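Notes, second half (Reet does the first half; if she runs long, skip to the blocks)

- Open with the number: 232 episodes. Pause. Let them be impressed. Then say how many we kept: 100.
- What happened to the rest? Mostly me. I talk with my hands, including when one of them is steering an arm.

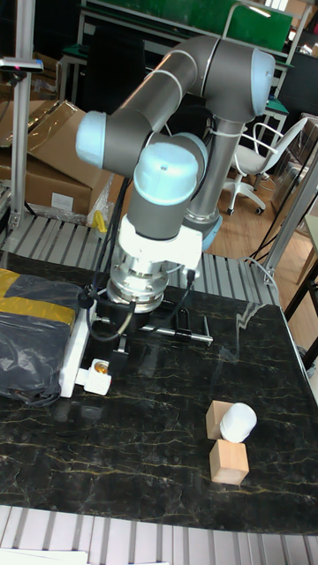

- Wooden blocks are where everyone starts. Cheap, pale, easy to see on a dark table, and they don't complain. The trouble is a model raised on blocks thinks the whole world is a block.
- Raimonds's rule: move things between takes. Lean them, crowd them, put them somewhere annoying. My rule was lunch. His data trained better.
- Tell the Pludova story ONLY if Heino isn't in the room.

(water)

- Mixing in household stuff. Odd shapes, things with plugs. Success rate drops, everyone gets gloomy, Austra buys cake.

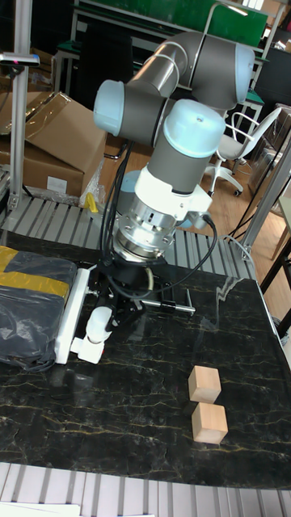

- Labeling. Over 8 people wrote notes on the early batches and we got 9 spellings of "gripper." Fix the vocabulary before you record. We fixed it in July, after.
- Keep the failures, in their own folder, with a reason typed in. "Bad" is a poor reason. I typed it a lot.
- Ask: who here has thrown out a take and wanted it back? Wait for hands. Mine's up.
- Piret has the checklist if anyone wants a copy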